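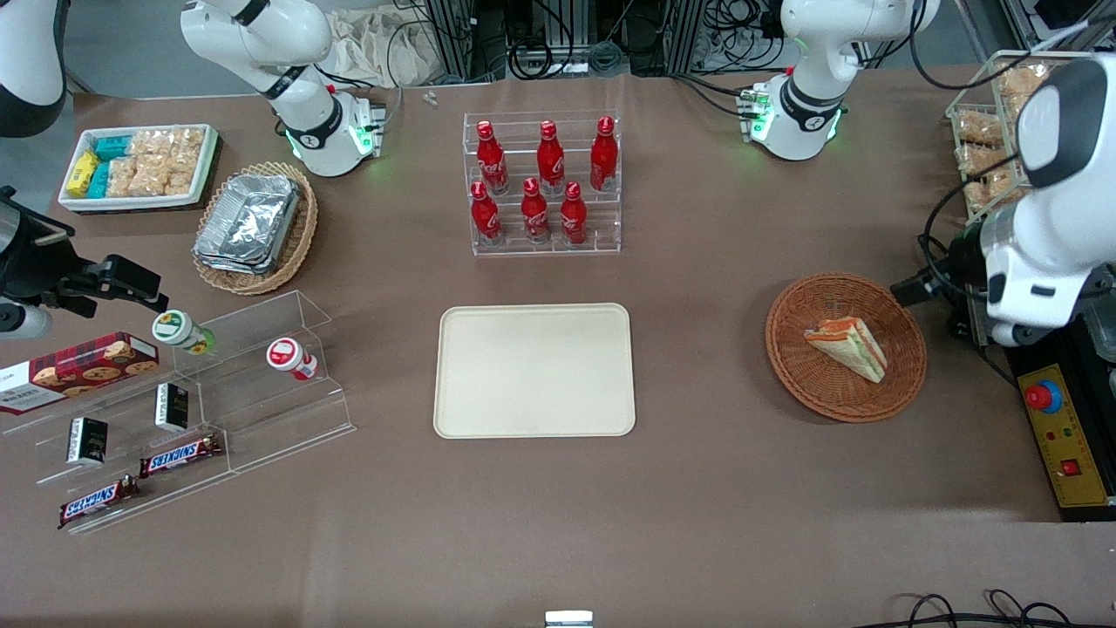
29/11/2021. Memano kit, trial notes, second sitting. Coffee in hand, Gudrun Nyberg on the phone for the first half hour because she wanted to hear how the meal setup was going before she talks to Rusar about price. Short version for her: I like it more than I did when we unpacked it! The thing I keep coming back to is how much ordinary packaging you can put in front of it. We've got the cream tray clear in the middle, the sandwich in its wicker basket over on the right, and the foil containers piled in their own basket at the back (those are the ones I'm nervous about, all crinkle and shine). The Coke bottles are in the acrylic tier rack, and I will say the left one in the back row has a lean to it, so I want a rack with a snugger hole before we judge anything on bottles.

Price as quoted is for the 2-arm package with 13 stored tasks, and you write your own after that. Fairclough's quote came with more tasks but you pay them every time you want one changed, and we change our minds constantly, so that's a no from me unless they budge.

Things I liked: the task editor. I had a tray-filling routine typed in before my coffee went cold, and I'm slow at this stuff. Names are plain words, you can copy a step and just swap the item. The manual is 78 pages and about half of it is safety, fine, but the index is hopeless. Look under "grip" and it sends you to "hand", look under "hand" and it sends you to the appendix. Grr.

Things I didn't: the item library wants a separate entry for every size of the same product. Two chocolate bars in the same wrapper, OK, one entry. Two little yogurt drinks with different labels, two entries. I can see that getting old fast with a real menu. Also the license is tied to one laptop, and moving it means an email to Rusar and a wait.

Raris still haven't sent their spec sheet. I've asked twice.

To do:
Order the snugger bottle rack.
Ask Rusar if the license can go on a dongle.
Get the January service rate in writing, with travel on its own line.
Gudrun wants the sandwich routine run with the baskets swapped over. Mine, next session.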